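Members' News

Open day at the Harkport refurbishing hall: a robot learns to service old computers

On the second Saturday of the open days, our group visited the refurbishing hall of Arabzadeh in Harkport. We were 18 persons, more than the meeting room could seat, so the introduction was given standing, between the shelves with returned office machines. The company receives old desktop computers from schools and city offices, tests them, and sells them again or takes the good parts out. Until now all of this is done by hand.

Our guide was Umut Ağca, who is responsible for the test cell. He spoke without slides, for which several members thanked him afterwards. The project is called Fledis and it has one modest goal: a robot shall do the drive work in a desktop case, so that the technicians have more time for finding faults. 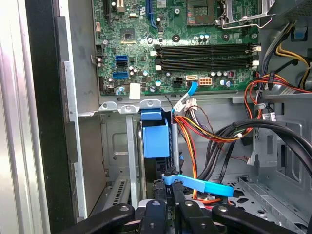 Page last changed: 1/13/20

An open case looks simple until one must move in it with thick fingers. The drive cage is close to the motherboard, and the power wires run down beside it. A person pushes such wires away without thinking. For the robot, Mr. Ağca explained, every cable is a new problem, because no two cases come back with the cables in the same position. His team has collected 172 cases of different age for practice, and he let us look into several of them.

The blue plastic parts are a help. Where the maker has given the drive a bracket with a tab, there is something good to hold, and no screwdriver is needed at this step. Older cases with screwed drives are still left to the technicians.

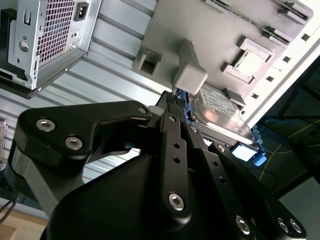

The gripper with a hard drive in its blue caddy, at the drive bay.

Many questions were about speed. One attempt is allowed 48 seconds, after which the arm stops and a technician decides what to do. Our member from Duker wanted to know if the fingers can damage the board. Mr. Ağca answered that it has happened, mostly in the first weeks, and that the force limit has been set lower two times. He also showed us the box with the broken plastic tabs, which was passed from hand to hand with great interest.

Next visit to Harkport is planned for June, in a smaller group of 7, when the second cell should be running. Please give your name to the office if you wish to come. Closed shoes are required in the hall.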